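Lotgate Forums > Home servers and storage > Drives and enclosures

Topic: Pull tabs on drives — leave on or peel off?

tasman_wombat
Hello all. I bought a second-hand chassis from a man in the next suburb, and 2 of the drives came with no pull tab. I must take them out with my fingernails, and I don't enjoy it. English is not my first language so excuse me if the name is wrong, I mean the small plastic tongue at the end of the drive. Do you put new ones on, and does the colour have a meaning?

Keogh84
Pull tab is the right name. On most of the ones I've handled the colour means nothing at all, or it meant something to whoever built the machine. Check the manual for your chassis before you trust it. I peel mine off. They catch on the lid.

clodagh_daly
I don't agree with Keogh84. If the lid is catching, the tab is folded the wrong way. I have put tabs on every drive I own since February and I would not go back. My method is written out below, for drives that stand upright in a plastic tray. It is maybe too careful, but I have bent a connector once and I remember the price.

1. Shut down and unplug at the wall. Wait until the fans have stopped.

2. Find the connector side before you touch anything. The pins are thin and you don't want your thumb on them.

3. Stand the drive up against the tray with the tab at the top, so you can reach it later. Hold the drive low and keep it straight.
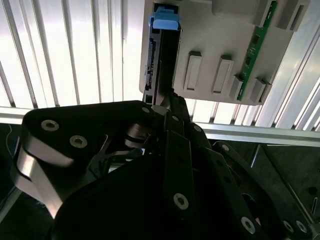

4. Slide it in slowly. If it resists, take it out again and look at the angle. Do not push harder.

5. Fold the tab flat towards the middle of the tray, then put the lid on.

For a drive without a tab, I cut a strip of strong tape 30 mm wide, fold it double and stick it only to the flat face. Never over a label, and never over a hole in the casing.

Clodagh Daly

Keogh84
Fair enough on the folding, I'll give it a go. But tape? In my ute-hot shed the glue turns to soup by summer and then it's all over the drive. I'd sooner use fingernails.

tasman_wombat
Thank you Clodagh, this is very clear. The blue colour is nice too, easy to find with a torch in a dark cupboard. Which tape do you use?

clodagh_daly
The one from Zatitz, the cloth type. I keep my machine in the hallway, where it is cool, so I can't speak for a shed. Keogh84 could be right about that.

prairie_otter
Trivunent used to sell loose tabs in a bag, neater than tape. I paid 5 dollars for mine. Not sure they still have them.

tasman_wombat
I have written to them. No answer yet. For now I have done one drive with tape and left the other one bare, and I will see which one annoys me more.

Last post: 1 August 2018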